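Research > Working papers > Households and consumer behaviour

4.2 Do tidy surfaces make people tidy?

The claim that a clear worktop encourages people to keep it clear turns up in most of the advice literature, usually without a source. Where a source is given, it tends to be the Trosturitz household survey, which asked 754 people how they felt about their kitchens and then treated the answers as a record of what they did in them. We think this is a poor basis for the claim. Someone who has just cleared a table will say that clearing tables matters to them.

The Valora diaries look stronger at first. They cover 1187 evenings and ask for a short note before bed on what had been left out. Yet the notes were written by whoever in the home had agreed to take part, and that person was very often the one who did the clearing. We found no attempt to check one person's account against another's. Entries also thin out badly after the second week, and the published averages fill the gaps by carrying the last entry forward, so a table that was clear on a Sunday stays clear on paper until someone says otherwise.

Part of the trouble is that "clear" is never defined. Some diary keepers counted a cloth or mat as clutter, while others saw it as part of the table.

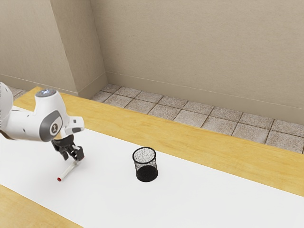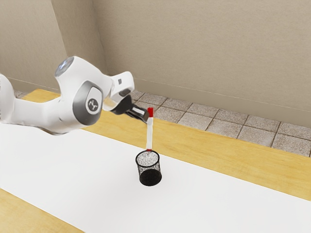 Figure 2. Wooden tabletop mostly covered by a white mat or sheet, two rendered views.

If a covered table is scored as cluttered, the effect reported from the diaries shrinks to a size we would not care to defend. If it is scored as clear, the effect returns, but so does an odd result in which homes with small children appear tidier than homes without. The authors pass over this in a footnote. It seems more likely to us that parents put down covers for meals and left them there.

De Graaf tried to avoid the problem by asking 400 tenants to rate their own tables on a fixed scale. The scale is sensible enough, though its middle points are so close in wording that we struggled to tell them apart ourselves. We return to the scoring in section 4.3, using the Grultine returns.

Recent working papers
Who waters the shared garden?
Shopping lists and what they leave out
Drawers, cupboards and the cost of storage
Asking people about housework: a second look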